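Sleep and Bedtime Habits Among First-Year Students at Skarkach Hall
Project report, Introduction to Survey Methods
Supervisor: Preben Vídalín

1. Background

First-year students often say they sleep badly during their first term away from home. Our group wanted to find out how much of this had to do with the building, and how much with the students' own habits. Skarkach Hall was a good place to ask. It has two wings, Drosov and Witkowska, which were built at different times and have different windows and heating. The rooms are close to the same size in both wings, and students are placed in them by lottery, so the two groups should be fairly alike.

We had three questions. When do students go to bed and get up on class days? What wakes them at night? Does the wing they live in make a difference?

2. Method

We used a paper questionnaire with 18 items. Most were multiple choice, and the last two left space for comments. An online form would have been easier to process, but a pilot on one floor got few replies, and our supervisor suggested paper slips under the door with a return box by the mailboxes.

We handed out 300 questionnaires, one for each resident. In addition, a smaller group of students kept a sleep diary for two weeks. They wrote down the time they turned off the light, the time they got up, and any time they remembered being awake in between. The diary was filled in each morning before breakfast. Altogether the diaries gave us 929 usable nights.

Nights spent outside the hall were left out. So were nights where the student had filled in only one of the two times. 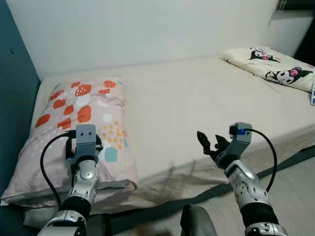 The questionnaire did not ask for names or room numbers, only for the wing and the floor. Students who kept a diary were given a code. The list that linked codes to names was kept by one member of the group and destroyed in June, when the data had been entered.

3. Results

3.1 Bedtimes

Most students on class days turned off the light between midnight and 1 a.m. The diaries showed later bedtimes than the questionnaire did. Several people who had ticked "before midnight" had hardly any nights in the diary that fit this. We take the diary to be the more reliable of the two.

Getting up was more regular than going to bed. Students with an 8 a.m. class got up at nearly the same time every day they had it, whatever time they had gone to sleep. This meant that a late night was usually a short night.

3.2 What wakes people up

Noise from the hallway was the most common answer, chosen by 65 percent of those who replied. Heat came second and light third. Noise from a neighbor's room was chosen less often than we had expected, and some of the comments said that neighbors were easy to talk to about it, while people passing in the hallway were not.

The fire doors came up many times in the comments. They close hard, and the ones near the stairs can be heard several rooms away. One student wrote that she had learned to tell the second floor door from the third floor door by the sound.

3.3 Differences between the wings

Students in Drosov complained more about heat. The radiators there are controlled for the whole floor, and the windows open only a little. In Witkowska each room has its own dial, but the windows face the parking lot, and light was a bigger problem there. Bedtimes were much the same in both wings.
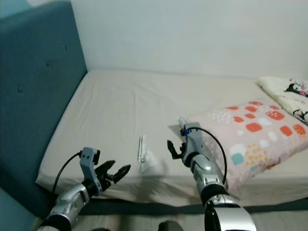

We also asked about bedding and mattresses. Answers were mixed and did not follow the wings. Those who had brought their own pillow from home were more satisfied with their bed in general, but this is a weak result. A person who takes the trouble to bring a pillow may differ in other ways too.

4. Problems with the study

The return box was emptied by us every evening, but it stood open during the day, and we can't rule out that someone put in more than one form. The diary group was made up of students who signed up on their own, and most of them lived on the lower floors. Item 11, on caffeine, did not say whether tea should be included. We dropped it from the analysis.

Two of the diary weeks came just before midterms. Bedtimes may have been later than usual for that reason.

5. Suggestions

We recommend slower closers on the fire doors, starting with those by the stairs, and blackout curtains for the rooms facing the parking lot. A later study should cover a full term and include second-year students. The questionnaire and the blank diary page are in Appendix A, and the tables for each floor are in Appendix B.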